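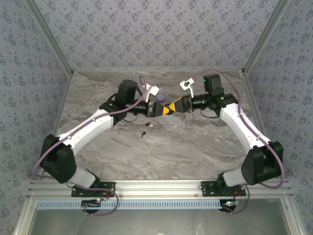 内装試作班 作業ノート

3月 囲いの壁紙と床、貼り替え後の記録

午前中に壁紙の残りを貼り、午後は隅の納まりと床を見た。前回のページの続き。

壁紙
Trinaの小花柄。薄い灰青の地に、濃い青の小さな花の房が繰り返す柄で、奥と左右の三面とも同じもの。ロット番号は1374。予備の巻きも同じロットなので、補修のときはこれを使うこと。別ロットの端切れが棚に残っているが、並べると地の色がわずかに黄色い。端切れの芯に「補修不可」と書いておいた。

最初の候補だったJondachの無地は見送り。見本帳では落ち着いて見えたが、大きく切って壁に当てると下地の継ぎ目を拾った。小花柄のほうがパテの跡は目立たない。そのかわり柄合わせに手間がかかる。

貼る順番は奥、左、右。奥の面は中央に縦の墨を出し、そこから左右へ振り分けた。左から順に貼っていくと右の隅で半端が細くなる。前に一度それで失敗していて、ノートにも書いてあったのに、今回も墨を出す前に一枚切りかけた。切った分は左の面に回したので無駄にはなっていない。

糊はVondráčekの粉糊。袋の表示どおりの水量だとこの紙には少し固い。水を足して練り、10分置いてから塗った。塗ったあとは畳んで2分待つ。待たずに貼ったものは紙があとから伸び、継ぎ目が重なって貼り直しになった。刷毛は幅の広いほう。細いほうは毛が抜けるので処分した。

継ぎ目はローラーで押さえ、はみ出した糊は固く絞ったスポンジですぐ拭く。強くこすると花の青が薄くなる。端切れで試して確認済み。乾いた布は使わない。

隅の納まり
奥の壁と左右の壁が出会うところは、左右とも銀色のアルミの見切りで押さえてある。壁紙は見切りの下へ差し込む分を残して切った。差し込みの浅い箇所があると乾いてから端が出てくるので、切る前に定規を当てて下まで確認する。

右は一度で入った。左は上のほうで紙が噛んでしわになり、見切りを緩めて入れ直した。緩めるときは上から、締めるときは下から。逆にすると紙が押し上げられて柄がずれる。

隅での柄合わせは、目の高さで合わせて上下に逃がすやり方にした。左右の面と奥の面で房の高さを完全にそろえるのは無理と考えたほうがいい。下地の板が直角になっていないためで、直すなら板からになる。今回はそこまでやらない。

見切りの保護フィルムは貼り終わってから剥がすこと。先に剥がすと糊が付き、拭いた跡が曇る。

床
灰色の大理石柄。壁の灰青と並べて、思っていたより合う。前の木目は壁紙の柄とけんかしていたので、こちらでよかったと思う。石目は大きさがまちまちで、小花の細かい繰り返しと重ならない。

際の処理はまだ迷っている。壁紙を床まで下ろして終わりにするか、細い巾木を回すか。巾木を入れれば裾の汚れは防げるが、床が狭く見える。幅40 mmのものを仮に当ててみたところ、明らかに太かった。もっと細いものがItemsideのカタログにあるので、次の発注のときに見本を頼む。色は白か銀。床に合わせた灰色は、当てると汚れのように見えるのでやめる。

床の掃除は、柔らかい箒で掃いてから水拭き。石目柄は細かい紙くずが見えにくい。切り落としの白い裏紙が特に紛れるので、斜めから灯りを当てて探す。

紫の小さい玉は床に置いたまま。灰色の床と灰青の壁の中では色がよく立つので、写真の色を見るときの目印に都合がいい。片付けるときは、ほかの色の玉と一緒に浅い箱へ。丸いものを棚にじかに置かないこと。

照明と色の見え方
窓側の明かりだけのときは壁の地が灰色寄りに、天井灯をつけると青寄りに見える。見本と比べるときは天井灯をつけた状態にそろえる。夕方4時を過ぎてからの色の判断はやめておく。前の班の記録と色の感想が食い違っているのは、たぶん時間帯のせいだと思う。

道具
カッターの刃は一枚切るごとに折る。惜しんで使うと湿った紙が裂ける。今回裂けた一か所は右の面の裾で、同じ柄の小片を裏からあてて継いだ。撫で刷毛とローラーは洗って流しの横に干した。糊の容器は蓋の内側まで洗うこと。残っていると次に開けたとき粉が固まって落ちる。

残り
・左の隅、上のしわを入れ直した箇所を乾いてからもう一度見る
・巾木の見本(白、銀)
・予備の巻きに湿気よけの袋をかける
・別ロットの端切れは糊の試し用の箱へ移す
・柄合わせの墨の位置をこのノートの裏表紙に写す
・スポンジの買い足し

内装試作班 共有ノート | お問い合わせは班の共用アドレスまで | ページの先頭へ戻る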